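Durante el ensayo de trasvase en el laboratorio de Drirton, la pinza perdió fuerza de cierre dos veces y el brazo no dio ninguna alarma. Reunimos aquí cuatro fotos del trabajo. Textos de Hermine Gisler. 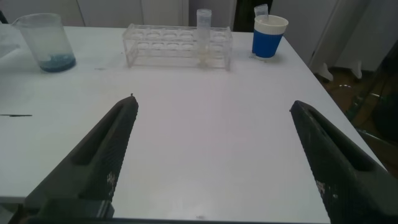
*Pinza abierta frente a la gradilla y el vaso con líquido azul.*

El primer fallo fue en el ciclo 27. El registro marcaba «agarre correcto» con
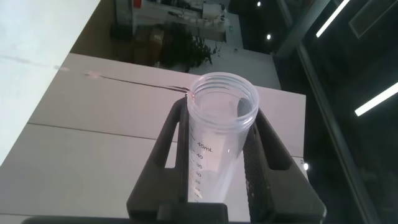
una fuerza muy inferior a la programada, y por eso Alois Oberholzer pidió parar con el pulsador.

Antes de reanudar, volvimos a poner el material en fila al fondo de la mesa.

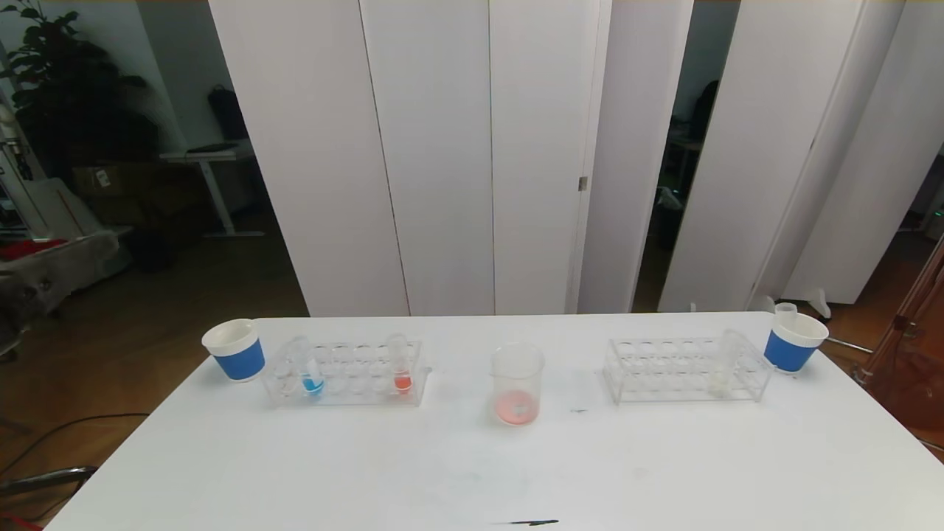 ## Después de la parada

El segundo fallo vino en el ciclo 200, con el mismo síntoma.

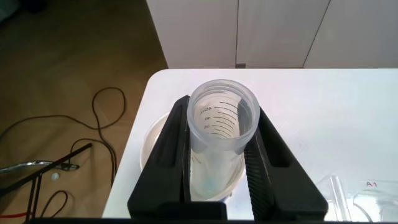 Didier Renaud ha revisado el programa y el error está en el umbral del sensor. Para un recipiente de plástico translúcido como este, sujeto por debajo del borde, usaremos un valor propio. Hasta diciembre no se trabaja sin una persona junto al pulsador.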